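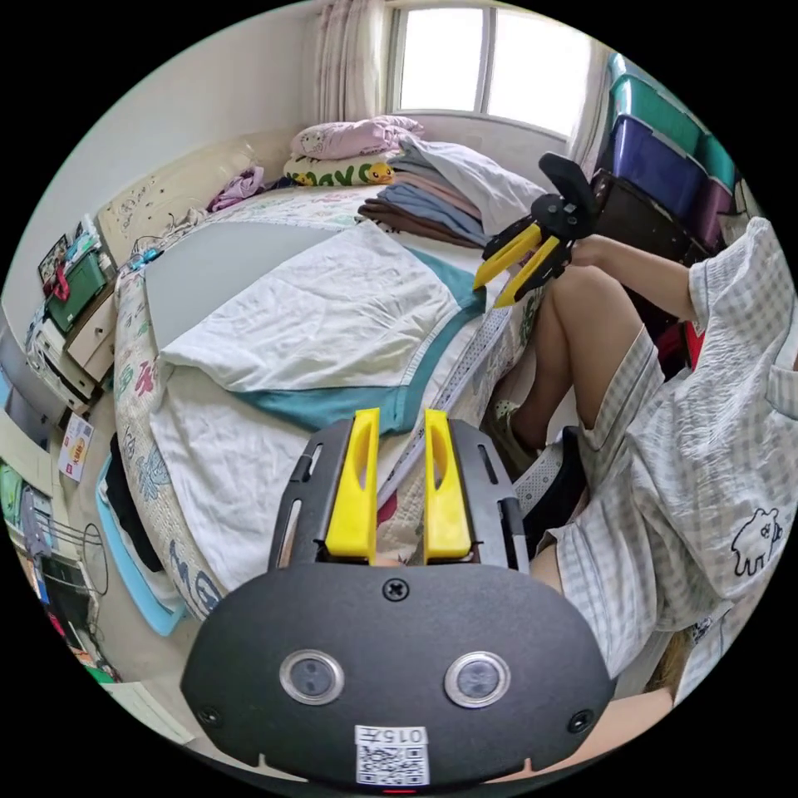 *Fig. 4 – A gray board laid across the bed, with a towel on it and folded clothes stacked near the pillows.*

## Section 4: Folding on a Bed

Plenty of Kostell owners have no table to spare, and a bed does very nicely once there is something flat on top of it. Take your time with the first few pieces – they always come out a bit lopsided, and you'll soon get the feel of it.

1. Smooth the bedsheet and move the pillows up to the headboard.
2. Lay the board flat across the bed, within easy reach of where you'll sit.
3. Spread a towel over the board and pull the corners out gently. If it has a colored border, line that up with the edge of the board.
4. Fold the long sides in first, then bring the ends together.
5. Set each finished piece on a stack near the pillows, heavier things at the bottom.

**Note:** A very soft mattress will let the board dip in the middle. Turn it a little and try again, or see page 13 for firmer surfaces.

**Caution:** Do not iron on the board, and keep cables clear of the spot where you set it down.

### Sitting comfortably

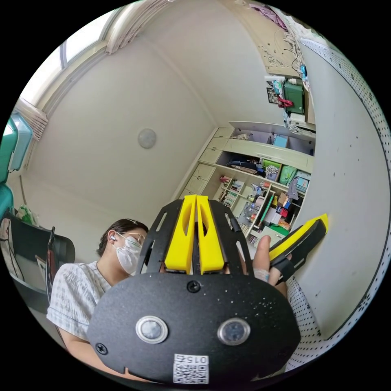
*Fig. 5 – Seated and leaning slightly forward, eyes down, with an office chair behind.*

A big load can keep you in one position for a good long while, so please be kind to your back.

6. Sit close enough that you only need to lean a little.
7. Rest your elbows near your sides between pieces.
8. Stand up and stretch before you start the next stack.

When you're done, wipe the board with a dry cloth and store it flat. Care instructions begin on page 57.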